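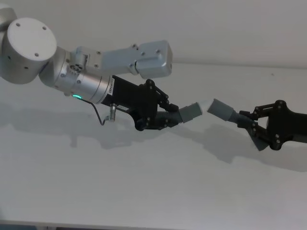 How many demonstrations does a two-armed assembly task need before a learned policy can be trusted with it? Fewer than most teams record, provided the recordings differ from one another in the ways that matter.

The usual plan is written backwards from a round number. Someone puts 3000 episodes in the proposal, the operators are scheduled to match, and the number becomes the measure of progress. At Stuvcombe we worked this way for the first stage of the Navura project, which covers the joining of flexible parts. I think it was the wrong measure, and I would argue against using it again.

Consider joining two lengths of hose, with one gripper on each. The long part of the episode is easy. Both arms travel through free space, and nearly any path will do. The difficult part begins when the two ends are almost touching. A ribbed section can bend under its own grip, so the pose of the gripper no longer says exactly where the tip is. The policy must learn to read the tip, and it can only learn that from episodes in which the tip was somewhere awkward.

Skilled operators don't produce such episodes. After a week on the controls they approach along the same line, pause at the same distance and close the gap in one movement. Each recording is clean and adds little to the one before it. When we sorted the first stage by the offset between the two ends just before contact, most of the set sat in a narrow band. We had paid for the same example many times over.

For the second stage we recorded 300 episodes under a different rule. The starting offset was drawn from a list and the operator had to begin there, including at angles no one would choose. Nine of the listed offsets were bad enough that the correct action was to back away and regrip one side. The operators disliked these, and their hourly count fell. The policy trained on the smaller set recovered from misalignment more often than the one trained on the larger. I don't claim the ratio carries over to other parts. Stiff pipe would probably show a smaller gain.

Three objections come up.

The first is that volume averages out operator habit. It does so only if the habits differ. Ours were all trained by the same person in the same room and had picked up the same approach.

The second is that failed attempts pollute the data. A failure left unlabelled does. A failure followed by a correction, with the moment of correction marked, is the most useful thing in the set. Our Grevix logging tool used to discard any episode longer than a fixed limit, which removed nearly all of them. That setting was a default and had gone unexamined for 7 months.

The third comes from our colleagues at the Abu Hammour site, who point out that planned variation is slower to record and harder to cost. I accept this. An operator paid by the episode will avoid the slow ones, and a manager reading a weekly total will see a drop. Both problems belong to the accounting, and the accounting can be changed. Pay by the hour. Report coverage of the offset list next to the episode count, and put it in the first column.

There remains the matter of the view. Close to contact, the gripper fingers may hide part of the joint from one camera or another, and an operator standing at the table can lean over to look. The policy can't. If the operator decides using something the cameras did not record, the example teaches an action without its cause. We now require operators to work from the recorded views alone. It slowed them further, and I would keep the rule even if it halved the output.

The third stage is due to start in July. The draft plan still opens with an episode target, and I have asked for it to be moved to an appendix.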